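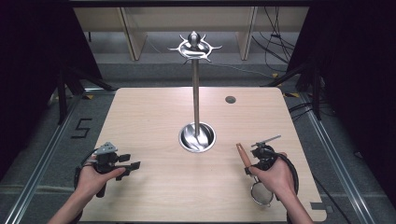
Figure 3. Station 5 at Kerkside during the utensil task. The operator holds a gripper in each hand; the right one has closed on a mesh strainer, and the stand is still empty.

4.2 Changes in the work of the packing staff

Before the Ellent line was installed, workers at the Kerkside site assembled and packed kitchen sets by hand. After the change, part of the staff moved to demonstration work, in which a person carries out a task with two hand-held grippers and the recorded motions are used to train the arms on the line. The utensil task shown in Figure 3 is one of the longer ones on the list. The operator picks up a tool, turns it, and hangs it from one of the hooks at the top of the stand.

We interviewed staff at Kerkside and at the smaller Wuisan site in February. Most said the new work was lighter on the back and harder on the wrists. A full shift was set at 200 demonstrations when the program began. Workers found this too high, and the target was lowered to 170 after talks with the site manager. On the utensil task the median operator completed 131 per shift, and supervisors now count that task separately.

Several workers described a loss of pace they could call their own. In packing, a fast hour could be traded for a slow one. In demonstration work a hurried motion is rejected at review and has to be done over. Emerson Brandão, a former packer with long experience on the hand line, put it this way: "I know how to hang a ladle. Now I have to hang it the way the arm can hang it."

Pay grades did not change with the move. Of the workers who answered our survey, 92 percent thought demonstration work should have its own grade, and this view was as common among new hires as among former packers. Management at Nustby, which owns both sites, had not taken a position when our fieldwork ended. Training for the new role lasted two shifts at Kerkside and one at Wuisan, where rejected demonstrations were also more frequent. We return to this difference in Section 5.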